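Equipment > Tabletop cells > Dosik kitchen table

Dosik tabletop cell, kitchen set
Last updated February 19, 2019
14 shares | 3 comments

Refurbished cell, one arm, one table, prop kit. Price 3429, pickup from the Pomare unit or we crate it (crate is extra, ask). Arm hours on the counter at time of listing: 1197. Controller is the Zenex box, older firmware, works fine with the Stovberg gripper driver. Don't update it before you've read the bit further down.

What you get

Table with frame and rail. Arm and its base plate. Two sets of gripper fingers, one pale and one black. Wrist camera and bracket. Zenex controller, power lead, stop button on a long cable. Kitchen props. Paper folder with Selvaraj's setup notes, which are better than the manual.

Not included: PC, monitor, overhead camera. If you already have an overhead camera the mast takes most of them, you may need to drill.

Where it goes

Solid floor. Not on a mezzanine, we tried it and every forklift going past showed up in the wrist camera. Leave 300 mm clear behind the arm side for cables, more if you can. Table has to be level both ways before the base plate is tightened. Do it with a real spirit level and not a phone.

Base plate bolts: 6, all the same length. Snug them all, then go across and across like a car wheel, then once more next morning. They settle overnight. If the arm has been off the plate for any reason you do the whole thing again, no shortcuts, and then home it twice.

Cables last. Start at the wrist and work back to the controller. Leave slack at the wrist, run the last joint through its full travel by hand with power OFF and watch for anything pulling. Tie only where the old tie marks are. Florian tied one extra in August and we were replacing the camera lead a week later.

Layout for the kitchen set

Props go down the same way every time or your check run means nothing. Big colander first, long way up and down the table, then plate, then the rest around those two. Plate sits toward the far side as seen from overhead. Ketchup bottle across it on the diagonal. Strawberry left of the plate. Green cup handle points up toward the little red one, orange slice to the right of the cup. Spatula stays up in the corner out of the way.

Oven is optional and goes on the arm side, door facing the middle of the table. Knobs toward the bottom edge. If you run the layout with no oven, teach that as its own program, don't just delete the oven steps from the other one.

Overhead views of the kitchen layout:

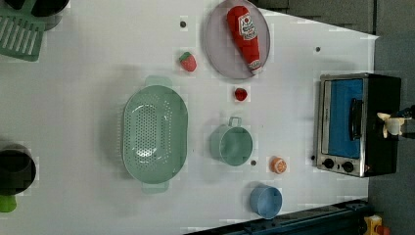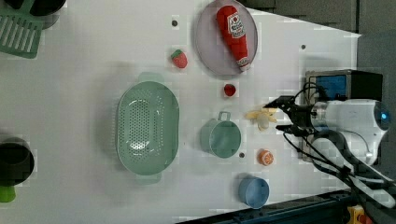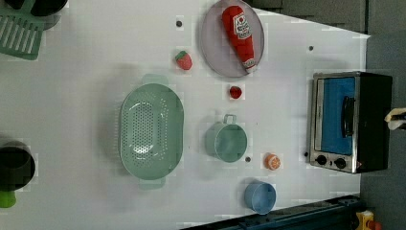 Once the props are down run the check program at the slowest speed. Hand on the stop. It goes to a point over each prop, waits, moves on. It does not close the gripper. If any point is off by more than a finger width stop and redo the level, don't re-teach. Nearly always the table and not the arm. When all the points look right let it run twice more at slow and once at normal. Then save.

Changing fingers

Power off at the controller, stop button isn't enough. Two screws each side. Keep left and right as marked on the inside face, they look the same but are not. Wipe the mount before the new ones go on, there's always a bit of grit. Tighten by hand with the short key. The long key will strip them, Isla Rewi has stripped two and she was being careful.

After any finger change: open, close, open, close, then reset the zero width in the Zenex menu (Tool > Width > Zero). Skip this and the gripper thinks its closed when it isnt. Causes about half the calls we get.

Looking after it

Daily. Wipe the table, plain damp cloth. No solvent on the top, it goes dull and then the overhead picture changes. Look at the finger tips. Check the stop button stops it, from a slow move.

Weekly. Feel the wrist cable along its whole length for a flat spot or a kink. Check camera bracket screws. Wash the plastic props, warm water and a drop of dish soap, dry them properly before they go back.

Monthly. Base plate bolts again. Vacuum the controller fan grille from the outside. Back up the programs to a stick and label the stick.

Known faults

Arm stops halfway with a red light on the controller and code 14. Wrist cable, nine times out of ten. Reseat at both ends. If it comes back when the last joint turns, the cable is done, swap it. Part is in stock, ask for the long one.

Camera picture freezes but the arm carries on. Connector on the bracket side. Push, click, tape it. Yes tape. Åsmund Nygård made a little clip for it which is nicer and we'll put one in the box if he has any left.

Gripper chatters when closing. Dirty slide or worn finger screws. Clean first. A very small amount of dry lube, none of the spray stuff.

Points drift through the day. Sun on the table. Move it or get a blind, we spent ages re-teaching before we worked that one out.

Loud tick from the second joint on start up. It has done that since we got it. Bronwyn Maihi opened the joint, found nothing wrong, closed it again. We do not count it as a fault and it hasn't got any louder.

Firmware

The newer Zenex release changes how tool width is stored and the Stovberg driver doesnt know about it. Gripper will open too far and hit its end stop. If you do want the newer one you need the matching driver as well, both in the same session, driver first. Back up before. We can load both here before pickup, no charge, just say so when you pay.

Condition

Good. Scratches on the table near the arm, paint chips on the rail, one replaced foot. New wrist cable and new fan fitted for this sale. Belt on the third joint was checked and left alone. Props are used but all there, spare strawberry in the bag.

Warranty is parts only on the arm and controller. Nothing on the props, fingers count as wearing parts. Return the stop button cable with anything you send back or we can't test it.

Viewing

Weekday mornings at Pomare, ring first. Selvaraj Wanigasekara will run the check program for you and go through the bolts, allow an hour. Bring a laptop if you want to take the programs away the same day. Parking is round the back by the roller door.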